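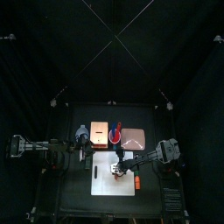 Sorting Small Household Items on a Tabletop
Project report, Group 3
Tahira Kazmi, Daniyal Chaudhry, Lợi Ông
Supervisor: Zarmeena Sandhu

1. Background

Our project started from a complaint in the Jidari shared kitchen. The counter there collects bottles, cups, lids, pens and small boxes, and people push them to the back to get some free space. We wanted to know whether a fixed layout makes it quicker to find and put away these items.

2. Layout

We compared two ways of arranging the same kind of mixed items. In the first, everything was left where the last person put it. In the second, larger things such as bottles, boxes and lids went in a row along the far side of the table. Utensils stood upright in a cup in that row. The middle was kept for a white board, and small items were handled on the board only.

The board was Kausar Mengal's suggestion. Our table is black, and we kept losing dark items on it in the first week. A dark item on a white surface is easy to spot, and so is anything red or orange.

3. Method

We ran 244 trials over the term, most of them on Sunday afternoons when the room was free. In each trial one item was named and we timed how long it took to pick it up and place it on the board. Daniyal kept the times in a spreadsheet. We dropped 3 trials where the wrong item was named.

4. Results

The row layout was faster in 131 of the remaining trials when matched against the loose layout times for the same item. Most of the gain came from the utensils. Flat things did not improve much - a lid lying down is hard to pick up wherever it is.

Cords were a problem in both layouts. They slide over other items and get dragged along with them. We tried coiling them but did not do this every time, so we can't report a result.

5. What we would change

The row should have wider gaps. We would also mark the corners of the board with tape, as it moved between trials and we had to set it back by eye.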